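Costigan Toy Library to Open Second Lending Room in June

Borrowing limit goes up to eight items as the collection passes 1,000 titles

COSTIGAN – The Costigan Toy Library will open a second lending room in June on the ground floor of the former Pedevach shoe store, doubling the space it has for puzzles, board games and building sets. The new room will be open to all members from the first day, and no separate card is needed.

The library currently lists 1,012 items in its catalog. Until now, close to a third of them have been kept in storage and could only be borrowed by request, with a wait of several days. Once the move is finished, everything in the catalog will be on open shelves.

"People borrow what they can pick up and look at," said Carleen Cosgrove, director of the library. "We have had good games sitting in boxes for two years and going out once, maybe twice. The same games did very well when we put them on a table by the door."

The first room, on the upper floor of the community building, will stay open. It will hold toys for babies and children under five, along with the ride-on toys and play kitchens. Puzzles, board games, card games, construction sets and science kits will move to Pedevach.

What changes for members

The borrowing limit will go up from five items to eight. The loan period stays at three weeks, and items can be renewed once if no other member has reserved them. Late fees for children's items were dropped last year and will not return.

Family membership remains at the current price. The library will also offer a new single adult membership, which was requested by members who play board games or collect puzzles but do not have children at home. Single members may borrow four items at a time.

Reservations can be picked up at either room. Members should choose the pickup room when they place the reservation – the default will be the room where the item is shelved. Returns are accepted at both rooms during opening hours. There is no return slot at Pedevach, and items should not be left in the doorway.

Missing pieces

Wian Kruger, who manages the collection, said the most common question from members is what to do about lost parts. Each item has a card inside the lid listing its contents. Members are asked to check the contents before returning the item and to write any missing part on the card.

"A missing pawn is not a problem, and we have a drawer full of them," Kruger said. "A missing puzzle piece is harder. What we need is for people to write it down, so the next family doesn't spend a Saturday looking for something that isn't there."

Jigsaw puzzles of 750 pieces and up will be weighed at return. Staff have tested this method since the winter and found that it picks up most losses of more than a few pieces. Puzzles that are known to be incomplete will be marked on the spine and may be borrowed without counting toward the limit.

The repair bench, now in the hallway of the community building, will move to the back of the new room. Tudor Nedelcu will continue to run it two afternoons a week. He repairs wooden toys, hinges, battery contacts and torn boxes, and members may bring in their own toys if the bench is not busy. Toys with mains wiring are not accepted.

Renovation and funding

Work on the Pedevach space began after the lease was signed in the fall. The floor has been replaced, the front step has been lowered and fitted with a ramp, and the old stockroom has been turned into a small play area with four tables. Shelving came from the former Gura stationery store, which offered it to the library when it closed.

The project was paid for with membership income, a grant from the town and donations from roughly 800 households. The library received no corporate sponsorship. Running costs for the first year are covered, and the library expects membership fees to carry most of the rent after that.
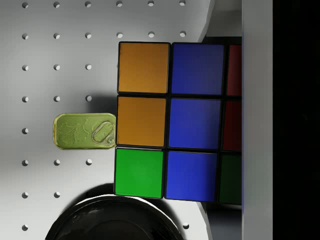 Reading time: 4 minutes

Puzzle table and swap shelf

One corner of the new room will be set aside for hand-held puzzles, including twisting cubes, sliding puzzles and metal disentanglement puzzles. These can be tried at the table without a membership. Beginner's instructions for the cube have been printed in large type and may be taken home.

A swap shelf will stand near the entrance. Visitors may leave one complete game or puzzle in good condition and take another. Items left on the swap shelf are not checked by staff and are not part of the catalog.

Willy De Graaf will lead a weekly game evening beginning at 6:30 p.m., with a short teaching game first and longer games after. Children are welcome until 8 p.m. when they come with an adult. He ran a similar evening in Teltau for several years before moving to Costigan.

Closure during the move

Both rooms will be closed for one week before the opening. No items will fall due during that week, and loans that would have ended then will be extended automatically. The online catalog will stay available, but new reservations will be paused.

Members who can keep their current loans until after the move are encouraged to do so. Every box that is out on loan is one less to carry down the stairs.

Questions about membership and donations should be directed to Carleen Pearce at the front desk of the community building. Donations of used games cannot be accepted until the new room has opened.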